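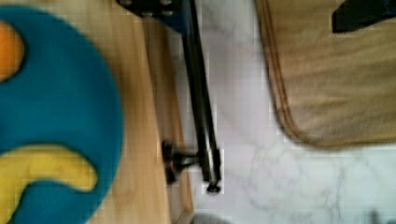
Re: [urwood-votes] Recount threshold, and what to ask the county

From: Octavio Usuga
To: urwood-votes list
Date: June

Aoife Conneely wrote:

> The margin in the Urwood seat is 300 votes and the Drodmont
> precincts are done. Does that trigger the automatic recount or
> does Nogueira's campaign have to request one? Also, I keep seeing
> 916 provisional ballots mentioned. Are those in the total or not?

Aoife,

No automatic recount at 300. The margin has to be under half a percent of votes cast in the race, and this one is above that. Belmiro Nogueira can still ask for one. His campaign has 3 business days after the canvass is certified, and they pay the deposit up front.

The 916 provisionals are not in the total. That number is ballots received, and a fair share will be thrown out for registration problems, as they are every time. The clerk's office told me they sort them by precinct first, so we won't get a running count.
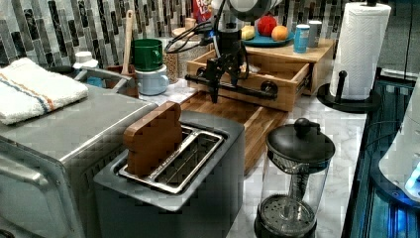

On the Drodmont precincts, they are reported but not final. Late mail is still being checked for signatures. Žydrūnas Baranauskienė went to the morning session and said 3 envelopes were set aside while she was there. The voters get a letter and can come in to fix it.

I would hold off on the statement Aníbal drafted. It says the race is over, and I don't think we should put that out with the provisionals still open. The paragraph about the long lines at Tullska is fine and could go out by itself.

If anyone can attend the afternoon session, write to me off list. You need to sign in at the front desk with a photo ID.

Octavio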